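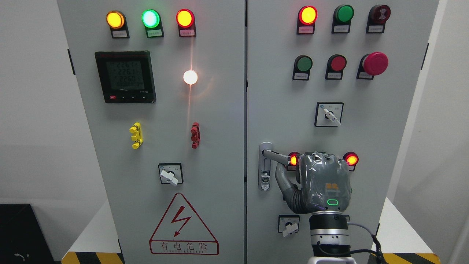 Robot Learning from Demonstration
Handout 6: Where the examples come from
Instructor: Sinéad Heffernan
Lab sections: Anisa Tambunan

Reading for this week: the Fondham collection notes, sections 2 and 4. Skip section 3. It is mostly a sales pitch for their labeling tool, and the one useful table in it is copied at the back of the course packet.

1. What we mean by a demonstration

For this course a demonstration is one recorded attempt at one task, with the camera views, the joint positions of the arm and hand, and a line of text saying what was supposed to happen. Papers tend to report how many of these they have, and they tend to put the number in the abstract. You should get into the habit of asking what the number counts.

Take the cabinet set we use in the labs, which goes by the name Gultitz. It has 3279 demonstrations. That sounds like plenty. They cover 13 tasks, all of them on the same pair of electrical cabinets: grip the door handle, press a button, turn a selector switch, and so on. The lighting hardly changes and the wall behind is white in every one. If you train on all 3279 and test on the same two cabinets, you have learned something about those two cabinets. I have sat through talks where the word "general" was on the next slide.

2. Why a control panel is a hard case that looks easy

A panel seems friendly to a robot. It is flat, it stays put, and the parts are bright colors. But look at what a learner can get away with. If the red button is always in the same place relative to the door, the model has no need to know that it is red, or that it is a button. It can learn a reach to a point in space and score well. Move the robot a few inches to the left and you find out which one you have.

The lamps are a second trap. Some are lit and some are not, and a network will happily latch onto a lit lamp if it happens to go along with the task label. Before you train, check whether the lamps differ between tasks. If they do, either mix the recordings or be ready to explain why your result is about the task at all. 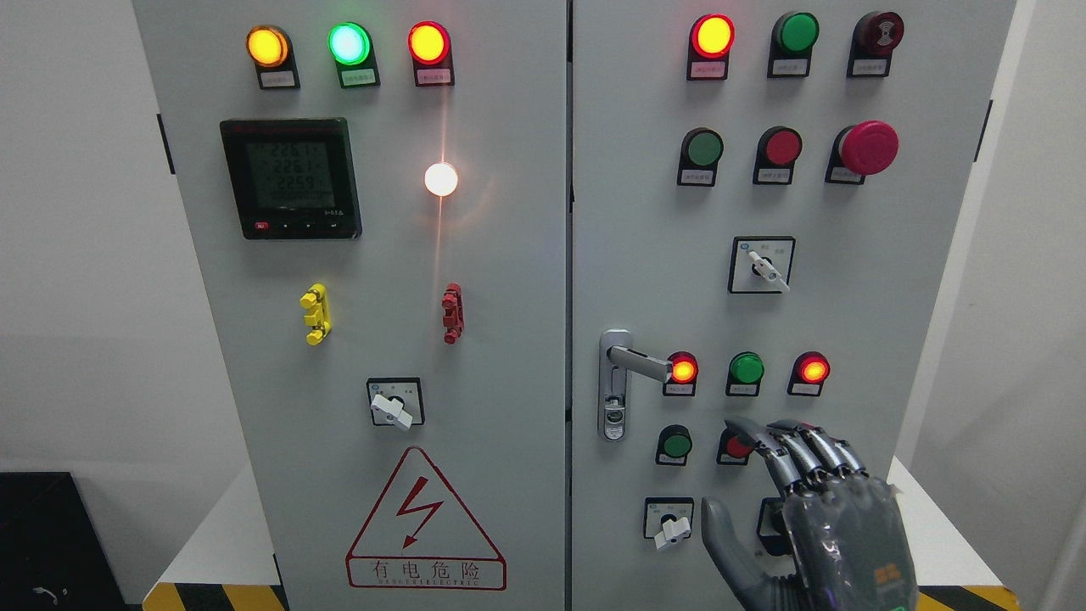
Figure 1. Robotic hand at the push buttons on the right-hand cabinet. The fingertips partly cover the red one.

Look at the fingertips in Figure 1. From the head view, the target is partly hidden at the very point where we care most about where the finger is. Now suppose the log says "press red button, success." Who decided that? From this view alone I could not tell you whether the button went down, and neither could the person labeling it. There are also several red things on that door. A text line that says only "the red button" does not pick one out.

3. Success labels

In the Gultitz set, the operator marked success right after each attempt. Anisa had 265 of the attempts labeled again by people who saw only the video. They disagreed with the operator on 92. I would not make too much of the exact figure -- the second group was working from one camera -- but a third of the labels being up for argument should bother you more than it seems to bother most authors.

Some of the disagreement was about definitions. Is a handle "grasped" when the fingers close on it, or when it turns? Is a switch "turned" if it stops halfway? Write these down before you record anything. Definitions written afterward have a way of fitting whatever you got.

4. Failed attempts

Custia, the logging software on the lab machines, throws away failed attempts unless you tell it to keep them. Tell it to keep them. The setting is under Session, then Retain, and it resets at every login. You will want the failures for two things: estimating how hard the task was for the human operator, and checking that your model's failures look anything like theirs.

The Ağca scripts read failures without complaint, but they sort them to the end of the file. Shuffle before you split, or your test set will be nearly all failures.

5. Claims to be wary of

"The operator was an expert." At what? Skilled operators are smooth and quick, and they rarely need to recover from a mistake. A model trained only on them may never see a recovery.

"We varied the scene." Ask for the list of what was varied and by how much. Moving a chair in the background is variation of a sort.

"Performance continues to improve with more data." Ask to see the same curve with new cabinets in the test set. I have asked three groups for this and got one curve, which was flat.

6. For lab

Pick two of the 13 tasks. For each, write a success definition in no more than two sentences, then label the twenty clips in your folder using it. Swap definitions with another pair and label their clips. Report how often you agree, and include the clips where you did not -- with the time in the clip at which you made up your mind.

Bring a printed copy. Write-ups are due in September before the first robot session, and Anisa will not take late ones, as the clips get reassigned that evening.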